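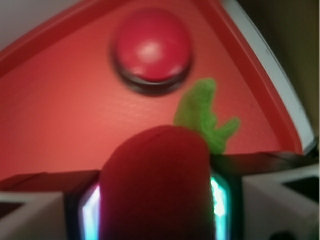
I have wanted a robot arm at home since I was old enough to resent tidying up, so when Grestano offered to lend me a Raller for a review I said yes before they'd finished the sentence. It's a learn-by-showing kit, meaning you guide the arm through a job yourself, over and over, and it tries to work out the rest. I started with the soft things, on the theory that a felt strawberry can't be dropped to death. Look at it in there, snug between those two glowing blue-green strips! I can report that I felt oddly proud, like a parent at sports day.

The Raller costs £2392, and for that you get the arm, two cameras (one up by the gripper, one on a stand), the software and a year of support. You don't get anything to pick up, which seems a bit mean at the price, so I bought the add-on play set from Mivoditz as well. Setting up took me most of a Monday, and a good hour of that went on one cable I'd pushed into the wrong socket. The manual covers this on page 5. I had skipped page 5.

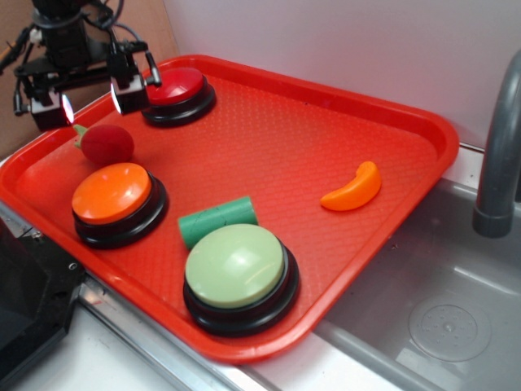

What surprised me was how much thought goes into laying out a job before the arm so much as twitches. My first attempts had everything heaped together, and the poor thing dithered. The layout I came to like uses a red tray next to the toy sink, with three big buttons on it, red, orange and pale green, and the bits of play food dotted between them. The banana gets half the tray more or less to itself, while the green cylinder is jammed right up near the green button, so there's an easy one and a stinker in the same round. The buttons, I should say, are great fun, and visitors cannot leave them alone.

Then comes the showing. Grestano suggests 1000 goes for a job of this kind, which made me laugh out loud, though you can spread them over as many evenings as you like and save as you go. I did mine over six weeks, mostly with the radio on.
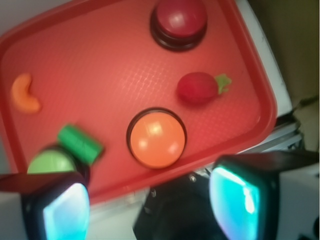 The gripper camera is the part I'd pay for again. You get its view live on your laptop, and after a while you stop watching the arm and steer by the screen, a bit like reversing a car with one of those little dashboard displays. Your eye goes straight to the gap between the fingers, and with them spread wide like this you can judge how far over you need to come for the green piece by the left one. It does take some getting used to, mind, and things close to the fingers can look blurry. I'd also like a longer cable and a stop switch I can find without looking.

The software is less lovable. It asks you to name every session, it forgets the name if you go and make tea, and the menus seem to have been written by someone in a hurry. An update came in June that sorted out the worst of it. 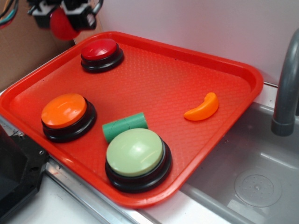
Irén Barta, who has had hers for longer than I've had mine, told me I was being soft on the price. She'd looked at the Dudás kit first and still thinks it "does most of the same tricks for a lot less", but she said the Raller was easier to repair on her own kitchen table, and that she would rather pay once than post an arm back every few months. Her advice was to buy the spare fingers with it, and to leave the cameras exactly where they are once you've begun.

I've ordered the fingers. The loan arm goes back next week and I'm still doing sums on the back of an envelope.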